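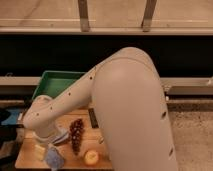

A Robot Arm Comes to Lunch: Our Visit to the Radulen Open Day

By Wellington Medeiros
May
80 shares | 5 comments

Have you ever picked a grape off a bunch without squashing it? Of course you have, and you probably didn't think about it for even a second. For a robot, though, a grape is a pretty tricky thing, and that is what we went to find out about when the Radulen workshop opened its doors to families this spring.

The first robot we met is called Lilon. It is a cream-white arm, and if you have ever bent your own arm to reach across the dinner table, you already know a lot about how it is built! There is a big upper part (a bit like the part above your elbow), then a slimmer forearm, then a rounded wrist. At the very end are gray fingers, and together they are called a gripper.

Lilon works over a wooden cutting board with dark red grapes and a round yellow fruit on it, and a bright green tray sits behind. My daughter thought the fruit was a peach. I said apple, and we argued about it happily all the way to the next room.

How does a robot know how hard to squeeze?

Think about holding an egg. If you hold it too loosely, it drops. If you squeeze too tightly - well, you need a paper towel. Your skin feels the egg and tells your brain, and your brain tells your fingers what to do. Some robots have sensors that do a job a little like your skin. Others use cameras, or a lot of practice, or all of these mixed together.

Try it at home

You will need a grown-up, a pair of kitchen tongs, two bowls and 5 grapes. Put one hand behind your back and move the grapes from one bowl to the other using only the tongs. Now do it again with one eye closed, and see how much harder it is to tell where things are!

Next time I'll write about Wirus and Bilgin, the two robots upstairs, which had the longest line of the whole afternoon.

Last updated: May, 4:05 p.m.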